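Larnum Lash Lift Kit – quick review

Ok so quick one, I have 3 minutes before I need to leave. Bought the Larnum home lash lift kit in October after my usual salon (Andbridge) put their prices up again. $19 for the kit. Comes with two sizes of silicone shield, the glue, lifting lotion, setting lotion, a cleanser and a little Y-shaped tool. Enough for 2 full goes if you don't slop it everywhere. I slopped it everywhere.

First try – not great. Left eye fine, right eye had a couple of lashes going sideways. My own fault, rushed the glue. Used the small shields and they were too curly for me, if you have long lashes go straight to the medium. Do the patch test. Yes I know, boring. Do it anyway.

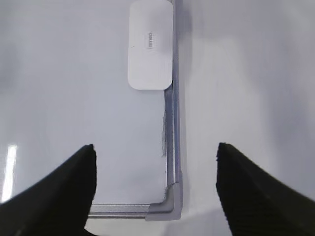

Second try way better. Medium shields, less glue, combed the lashes up one tiny section at a time and stuck to the timings in the leaflet. Lift lasted well past a month, no curler needed, mascara went on like a dream. No stinging either, tho the lotion does smell like a home perm. Open a window.

Things I didn't like. The glue brush is huge. Instructions are printed so small I ended up taking a picture and zooming in. And the sachets don't reseal, so have everthing laid out before you snip. The site says 237 five star reviews, fine, but half of them read like they'd only just opened the box.

Tried the Carretero one before this, costs more and the shields kept sliding off. Irkeck do a tint I want to use with it next time, will update if I remember.

Would I buy again – yes. If you've got steady hands. If not just pay the salon.

4 out of 5, one off for the glue brush.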